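Cuaderno de taller - puesto SA4
Lunes, marzo

9:40. Arranco los dos brazos. El derecho tarda en responder al mando, como cualquiera un lunes. Reinicio el proceso de teleoperación y a la segunda ya sigue. Dejo apuntado que el orden bueno es encender primero los mandos y luego los brazos; al revés, el seguidor pega un tironcito al sincronizar y el corazón del operador también.

Tarea de la semana: recoger fruta de juguete de la mesa y meterla en el recipiente transparente. Krystyna Zieliński la bautizó Lacson en la hoja de tareas y no ha querido explicar el nombre. El encargo viene de Carnico, que pide 300 demostraciones válidas antes de tocar nada del entrenamiento. Al cerrar el viernes teníamos 107. Que cada cual haga las cuentas y luego disimule.

10:15. Primera tanda. Las piezas grandes van solas: bajar, cerrar, subir, soltar. Las pequeñas son otra historia. Con las bayas, si bajo en vertical y cierro despacio, bien; si entro un poco inclinado, la punta de la pinza las empuja y salen rodando hacia donde menos conviene. Tres episodios a la basura por perseguir una baya por media mesa. Krystyna opina que habría que guardarlos como ejemplos de recuperación. Yo opino que son ejemplos de un adulto perdiendo la paciencia con los dos mandos en la mano.

Acuerdo provisional: si se recupera la pieza en un solo intento extra, el episodio vale y se etiqueta "reintento". Si hacen falta dos, se descarta.

11:30. Cambio de ganancia en la pinza izquierda. Estaba en 340 y apretaba como si la fruta le debiera dinero. La bajo a 279 y el cierre es más suave, aunque ahora hay que esperar un instante antes de levantar. Quien venga con prisa va a dejar caer cosas. Aviso puesto también en el canal del grupo, donde lo leerá quien lo lea.

Sobre el estilo de las demostraciones, que luego se nota: Krystyna mueve el brazo por arriba y baja recto, yo voy en diagonal. Si mezclamos los dos estilos sin decirlo, el modelo de Rikden aprende el promedio, y el promedio de dos maneras buenas de coger un limón es pasar rozando el borde del recipiente. Ya lo vimos con la tarea anterior. A partir de hoy, todos por arriba. He perdido la votación uno a uno, que tiene mérito.

13:05. Parada para comer. Antes de irme recojo el brazo derecho hacia su lado, para que no estorbe. En esta tarea casi todo lo hace el izquierdo y el otro cobra lo mismo.

14:20. Vuelvo y pruebo con la planta cerca del recipiente. La idea es meter algo que no haya que coger, para que la política no aprenda que todo lo verde va dentro. De momento quien más dudas ha tenido he sido yo: al mover el mando con la vista en la pantalla, la maceta queda justo donde apoyaría la pinza al retirarme. Retirada hacia la izquierda y arriba, entonces. Lo añado al guion.

El paño amarillo anaranjado se queda también en la mesa como distractor, sin doblar y cambiando de forma entre episodios. Quien lo doble por costumbre, que lo vuelva a arrugar, por favor.

16:50. Segunda tanda cerrada. El registro de Lamport se colgó una vez al guardar y perdí un episodio que, por supuesto, era el más limpio del día. Reiniciado y sin más sustos.

Pendiente:
- revisar el retardo del mando derecho en frío
- marcar en el visor los episodios con "reintento"
- preguntar a Carnico si aceptan recipientes de otra forma
- grabar unas cuantas con las piezas pequeñas pegadas al paño, que es donde peor se ven

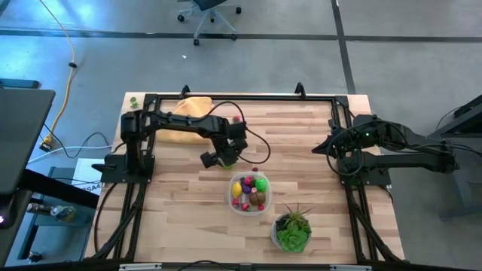 Puesto SA4, tarea Lacson: brazo izquierdo sobre una pieza verde, derecho recogido en su lado.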